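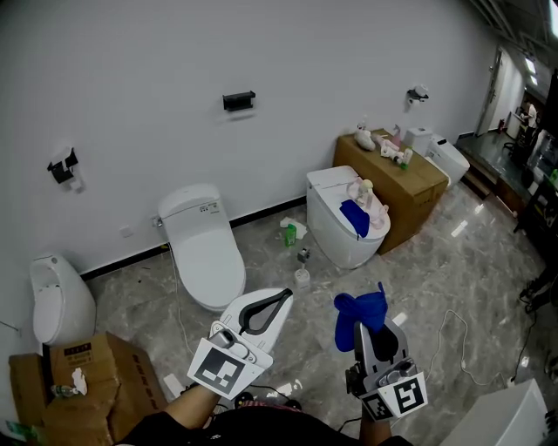 White toilets along the back wall, and a blue cloth.

Why do people need a passport?

A passport is a small book that says who you are and which country you belong to. If you travel from one country to another, you will usually have to show one. Even babies need their own.

What is inside?

The most important page has your photo, your full name, your date of birth and the place where you were born. It also has a passport number. Every passport has a different number, so two children with the same name and the same birthday can't get mixed up.

The other pages are mostly blank. They are there for stamps and visas. A visa is permission to enter a country, and you may have to ask for it before you leave home. Some visas are stickers that fill a whole page. Others are kept on a computer and you never see them.

What happens at the border?

Let's say you fly from Trarbridge to Juvport, and they are in different countries. When you get off the plane you follow the signs to passport control and stand in line with the grown-ups you are traveling with. An officer sits at a desk behind glass. The officer looks at your photo, looks at you, and checks the passport on a computer. You may be asked a question or two, such as "How old are you?" or "Who are you traveling with?" Just answer in your normal voice.

Then the officer may stamp a page. The stamp shows the date and the place where you came in. Many airports don't use stamps anymore – a machine reads the passport and a gate opens.

After that you pick up your bags and walk through customs. Customs officers care about what you are carrying. You may not be allowed to bring in fruit, meat, seeds or plants, even an apple left over from lunch. Insects and plant diseases can hide in food and spread to farms.

Why does my photo look so serious?

Passport photos have strict rules. You have to look straight at the camera with your eyes open and your mouth closed, and there must be nothing in front of your face. Computers compare the photo with your real face, and a big grin makes that harder.

Children's faces change quickly, so a child's passport often runs out sooner than an adult's. The date it runs out is printed on the photo page. Check it well before a trip. If you are going away in June, don't wait until June to look!

Words to know

Border: the line where one country ends and the next begins.
Customs: the place where bags and goods are checked.
Expire: to run out, so that it can't be used anymore.
Visa: permission to enter a country.

Written by Manaia Lowther. Last updated 9 May 2022 | Contact us | Copyright Bajpai | Back to top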